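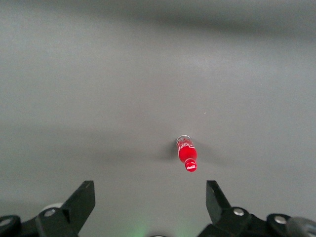 Figure 3. Wrist-camera view at the Grascombe cell: open gripper, small red Coca-Cola bottle lying on its side.

4.2 Upkeep of the gripper

Much has been claimed for self-checking grippers, and we doubt most of it. The Serport routine supplied with our cell opens and closes the fingers, compares motor readings with stored values and reports a pass. It passed on 30 mornings in a row. On 16 of these, a hand check with a feeler gauge found play at the base of one finger that we would not have accepted on a new unit.

We therefore went back to a plain method. The silver screws in the brackets and hubs on either side (Figure 3) are checked by hand before each block of 91 grasps -- a figure set by the length of a shift and by nothing more scientific. The wrist camera is then used to view both fingertips, fully open, against the bare grey table. A small bottle is laid between and ahead of them as a target.

Whether this view can show wear is another matter. Kultach report that it can, but their trials used new fingers and lasted some 10 days. In our view the camera will catch a badly bent finger and little else. Soft shadows to the left of the target also upset the edge finder, and the lamp was left where it was for all the results given below.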